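Notas do orador – Planeamento de movimento em mesas desarrumadas
Karabo Ndlovu, equipa de software da Neminmont
30 de maio de 2018

Diapositivo 1 – Título
Bom dia. Agradecer à organização. Dizer logo que a conversa é sobre software: o planeador, a ligação à perceção e as ferramentas de teste. Não vou falar de mecânica. Perguntas no fim, exceto se alguém não conseguir ler os gráficos.

Diapositivo 2 – O problema
O braço tem de pegar num objeto escolhido sem tocar nos vizinhos. Com a mesa vazia, qualquer planeador por amostragem resolve isto. Com objetos altos e baixos misturados, a aproximação por cima costuma estar livre e a aproximação lateral quase nunca. O nosso primeiro planeador tratava as duas como equivalentes e perdia tempo a tentar a lateral.
Recordar que a tarefa termina com o objeto levantado. O transporte fica para outra apresentação.

Diapositivo 3 – Arquitetura
Três processos separados:
Isell – perceção. Publica poses e uma nuvem de pontos filtrada.
Lapointe – planeamento. Recebe a cena, devolve uma trajetória com tempos.
Cliva – execução e registo. Segue a trajetória e grava tudo o que foi publicado.
Comunicam por mensagens com carimbo temporal. Se a cena tiver mais de 300 ms, o Lapointe recusa planear e pede uma nova. Explicar que este limite foi escolhido pela Isabelle Landry depois de vermos planos corretos para uma mesa que já tinha mudado.

Diapositivo 4 – Modelo de colisão
Começámos com malhas completas. Eram lentas e não ganhávamos nada com o detalhe. Passámos para primitivas: caixas, cilindros e esferas, com uma margem configurável por objeto.
As asas e as hastes finas são o caso difícil. Um cilindro que envolva a asa de uma caneca fica demasiado gordo e bloqueia preensões boas. A solução atual usa duas primitivas por caneca, uma para o corpo e outra para a asa. A Nermina Trajkovski escreveu o conversor, que corre uma vez por modelo e guarda o resultado.
Se houver tempo, mencionar os objetos muito finos deitados na mesa. O filtro da nuvem apagava-os como ruído do plano.

Diapositivo 5 – Escolha da preensão
Para cada objeto geramos candidatas e ordenamos por custo. O custo soma a distância aos limites das juntas, a folga em relação aos vizinhos e a inclinação do punho. Só as 10 primeiras passam ao planeador. Se nenhuma servir, o sistema devolve erro com o motivo de cada recusa. Insistir neste ponto: o motivo da recusa foi a ferramenta de depuração mais útil do projeto.

Diapositivo 6 – Simulação
O braço branco está com a garra apontada para baixo, logo acima da caneca escura. A taça vermelho-escura, a caixa branca e a mochila turquesa são obstáculos para esta preensão. Apontar para a folga entre a garra e a taça, que é o termo do custo que acabámos de ver.
A sala à volta também entra na cena simulada – portas, cadeiras, a divisão do fundo. O planeador só considera o que está ao alcance do braço, mas a perceção recebe o fundo todo.
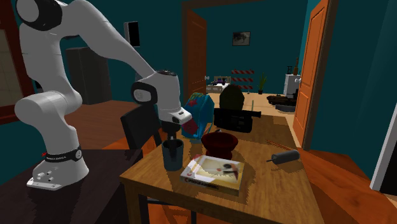
Diapositivo 7 – Testes automáticos
Cada alteração ao Lapointe corre contra o conjunto de cenas guardadas. A semente aleatória fica no registo, para que uma falha se possa repetir tal e qual. Comparamos o percentil 99 do tempo de planeamento; a média escondia os casos maus.
A Rhonda Perron mantém a lista de cenas. Quando alguém encontra uma falha nova, a cena entra no conjunto antes da correção.

Diapositivo 8 – O que falta
Replanear durante o movimento. Hoje paramos o braço e começamos de novo.
Incerteza na pose: a margem é fixa e devia depender da confiança do Isell.
O Tyson Turcotte está a trabalhar na versão 2 do formato de registo. Os registos antigos vão precisar de conversão.

Diapositivo 9 – Perguntas
Deixar o diagrama do diapositivo 3 no ecrã. Se perguntarem por tempos no braço real, dizer que as medições ainda estão a ser revistas e que as envio a quem deixar o contacto.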